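Open Afternoon at the Cistex Model Apartments, Orkport

4 min read

I'd been meaning to get out to Orkport for years, and when Cistex opened up its model apartments for an afternoon in May I finally ran out of excuses. The train from Chisholm gets you there a little after noon, and then it's a pleasant walk along the canal (bring a hat!) to the old Brarenico warehouse, where the small homes have been built side by side on one floor.

The idea is simple enough. Each home has been furnished and lived in a bit, so you see it with crumbs and laundry and all, and you're encouraged to think about how you would keep such a place in order. The smallest is 156 square feet and the largest 603, and I went through every one of them, some twice.

My favorite of the early ones had a fold-down table and a very good broom closet. I also liked the hooks behind the front door, set low enough for children, and I came home and measured our own hallway that same evening.

The bed by the kitchen

I spent the longest in the one where the bed and the kitchen share a room. I grew up in something similar, and I was quite charmed by the mint-green polka-dot blanket with its cartoon cats, and the white cabinets with those arched doors my aunt would have loved. It was tidying time, starting with the snack wrappers on the bed, and then there were still a plate and a metal bowl to think about. Dishes do travel when the stove is that close!

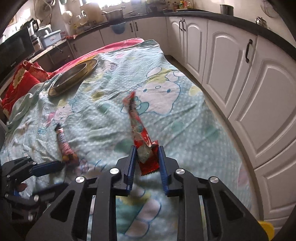
Getting there and eating

Entry was free, and the guide booklet has 108 pages, mostly floor plans. The café downstairs does a decent lentil soup, but go before two, when the line gets long. Coats can be left by the stairs.

Comments

pelicanmug: We went too and my daughter wants that cat blanket now.

southstairs: Is there an elevator? My knees would like to know.

tinroof721: Yes, at the canal side entrance, a bit slow but it works fine.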